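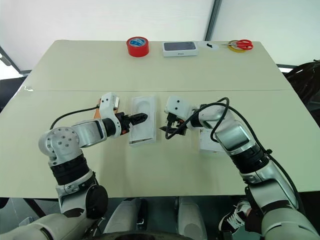
Last edited 29 minutes ago

Notes on packing a phone so it survives the mail. I sold 10 used ones this spring and got one back broken, so the procedure has changed. Thread.

1/ Clear the bench first. The table is two boards with a seam between them. Supplies go in a row along the back of the far board and the packing happens on the near one.

2/ Back row, from the left: red tape, phone box, then the red-handled scissors parked on the yellow tape at the other end. Same order every time.

3/ The molded tray goes flat in the middle, recess up. Wipe it out before anything goes in. Grit in the recess will mark a back panel.

4/ Power off, SIM out, screen film on. Phone goes in face up. If it rocks when you press a corner, it's the wrong tray for that model.

5/ The broken one went out in a Kivico mailer with no tray. Corner impact, cracked glass. My mistake for trusting padding alone.

6/ Tray into the box, lid down all the way. Shake once next to your ear. Any sound means open it and start over.

7/ Tape: one strip lengthwise, overlapping the edges by about two fingers. Fold the last bit under for a pull tab. Maj-Britt Sandberg taught me that one and I've stopped cutting my thumbs.

8/ Outer carton is a Breso, 60 mm deeper than the phone box. Paper top and bottom, none on the sides if the fit is snug.

9/ Chepkoech Mwaipopo asked about insurance. I add it above whatever the carrier covers by default. Read the exclusions on used electronics before you pay for it.

10/ Next up: labels. The Kamel ones peel in the cold and I still have most of a roll of 1,000.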